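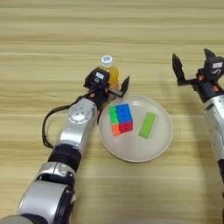

Head view, both arms over the table. Bottle, plate, cube, green block.

August, Sunday, late afternoon

I told myself I'd only come in to restart the logger, and of course I stayed. Stefaniia's new grasp ranker got merged into the Lemus branch on Friday night and I couldn't leave it alone over the weekend. Notes while they're fresh, and sorry in advance for the length (Orysia, skip to the to-do list, I know you will).

First, the good part. The segmentation is so much happier than it was with the old weights! The cube used to come back as several objects, one per color, and the planner would cheerfully try to pinch the blue part by itself. Now it comes back as one mask even when it's tilted with three faces toward the camera. The green block was never a problem, it's flat and bright and the plate is pale, so the outline is as clean as you could ask for.

The bottle is another story. With the left gripper right in front of it, the mask breaks up and the fitted cylinder leans over toward the rim of the plate. The collision checker then decides the left fingers are already inside the bottle and refuses every plan, including the ones that would back the arm straight out. I spent far too long blaming the inverse kinematics for this. Sibusiso, you did say it was perception, and you may gloat on Monday.

What I changed:
Bottle pose is now held from the last clear view, up to 200 ms, then flagged stale.
Padding around the plate rim down to 10 mm. It was larger and it ruled out nearly every low approach to the block.
Retreat moves may start in collision as long as the distance grows at each step. Daryna's idea from ages ago, and a lovely one.

Replayed the same start state 4 times after that and got a plan each time. The right arm picks the block first and the left waits, which looks timid but I'd rather have that than the two of them arguing over the plate.

Still open: the loop of black cable on the left arm isn't in the collision model at all. A fat capsule would do for now, I think.

To do
– cable capsule, left arm (me)
– ask Gervásio whether the stale flag should stop the ranker too
– turn the debug overlay off before anyone records, it eats cycles
– Orysia: can you look at the timeout in the planner config? I left it at the old value

Logger is restarted, by the way.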